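Vortragsnotizen: Beispiele sammeln, bis der Arm es kapiert 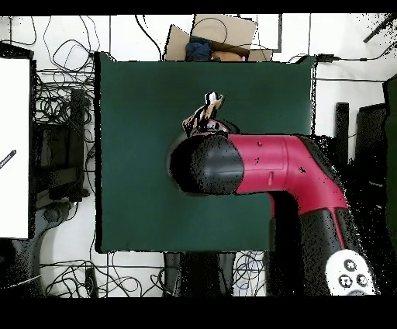
Dronmont, im Mai

So, hallo zusammen, schön, dass ihr nach der Kaffeepause noch den Weg in den kleinen Saal gefunden habt! (Kurz warten, bis hinten alle sitzen. Wasser nicht vergessen.)

Ich erzähle euch heute was über Abubakari. So heißt unser Projekt, und es geht um die Frage, wie man einem Roboterarm das Greifen beibringt, wenn man ihm nichts programmieren will, sondern alles vormachen. Wir haben dafür bei Prenumell einen Tisch freigeräumt, eine grüne Matte draufgelegt und angefangen zu sammeln. Stand heute Morgen: 2.604 Beispiele. Klingt viel, ich komme gleich darauf zurück, warum mich die Zahl nicht besonders ruhig schlafen lässt.

(Folie mit dem Tisch stehen lassen!)

Rot-schwarz ist der Arm, grün ist die Matte, und auf der Matte liegt das, worum es geht. Ein kleines Ding in Beige und Weiß mit schwarzen Flecken, der Greifer ist schon dicht dran. Die schwarzen Sprenkel an den Kanten vom Arm kommen aus dem Tiefenbild – dort fehlt uns der Messwert. Glänzende Oberflächen sind dafür ein Klassiker, und unser Arm glänzt leider sehr schön. Wer von euch mit Tiefenkameras arbeitet, nickt jetzt wahrscheinlich müde.

Ein Beispiel ist bei uns ein kompletter Durchgang: hinfahren, greifen, anheben, ablegen, zurück. Wir zeichnen Farbe, Tiefe und die Gelenkstellungen auf, alles mit Zeitstempel. Und ja, die Zeitstempel! Die ersten 140 Durchgänge durften wir komplett wegwerfen, weil Kamera und Arm auf verschiedenen Uhren liefen. Man sieht das den Daten erst mal überhaupt nicht an. Der Arm greift, das Bild zeigt einen Griff, alle sind zufrieden, und dann trainiert man und das Modell macht die Finger immer ein kleines bisschen zu früh zu. Seitdem gleichen wir vor jeder Sitzung ab, und zwar ohne Ausnahme.

(Hier nachfragen: Wer hat das auch schon gehabt? Hände zählen lassen, kurz lachen, weiter.)

Wir arbeiten immer zu zweit. Eine Person steuert, die andere legt die Sachen neu hin und führt das Protokoll. Nach 4 Stunden ist Schluss, danach werden die Bewegungen schlampig, und das Modell lernt die Schlamperei brav mit. Ich wollte das am Anfang nicht glauben und habe einfach weitergemacht, bis abends um acht. Die Kurve von diesem Abend zeige ich euch lieber nicht.

Zum Neu-Hinlegen noch was, da steckt nämlich die meiste Arbeit drin. Menschen sind furchtbar schlecht im Zufall! Ich dachte, ich verteile die Teile schön wild über die Matte, und dann haben wir die Positionen mal übereinandergelegt: ein dicker Klumpen in der Mitte, an den Rändern fast nichts. Jetzt würfelt ein kleines Skript die Position und die Drehung aus, und wir legen danach hin. Es nervt ein bisschen, man gewöhnt sich dran.

Dann die Umgebung. Oben hinter der Matte steht ein offener Karton mit was Dunkelblauem aus Stoff drin, links schlängeln sich die schwarzen Kabel über den Tisch. Wir haben lange diskutiert, ob das alles wegmuss. Meine Meinung: stehen lassen, aber öfter mal umstellen. Die Kollegen vom Standort Skeltotberg haben eine picobello aufgeräumte Station, da ist wirklich nur Matte und Teil, und ihr Modell war bei uns am Tisch völlig verloren. Unseres kam bei ihnen einigermaßen zurecht. Das ist kein Beweis, wir haben genau einen Tausch gemacht, aber ich finde es schon auffällig.

Fehlgriffe behalten wir übrigens auch. Die kriegen ein eigenes Etikett und landen nicht im selben Topf, aber gelöscht wird nichts. Besonders gern mag ich die Durchgänge, wo der erste Griff danebengeht und der zweite sitzt. Davon hätte ich gern viel mehr, und absichtlich danebengreifen ist erstaunlich schwer – es sieht immer gespielt aus.

(Falls die Zeit knapp wird: nächsten Absatz weglassen.)

Was mich an der Zahl von vorhin stört: Ein großer Teil davon stammt von denselben zwei Händen, meinen nämlich. Das Modell greift inzwischen so wie ich, leicht schräg von links und mit einem kleinen Zögern kurz vor dem Zufassen. Wir lassen deshalb jetzt mehr Leute ran, auch ungeübte, mit einer Viertelstunde Einweisung.

So, Fragen gern jetzt gleich, oder nachher draußen am Stehtisch. Das Protokollblatt habe ich ausgedruckt dabei, nehmt euch eins mit!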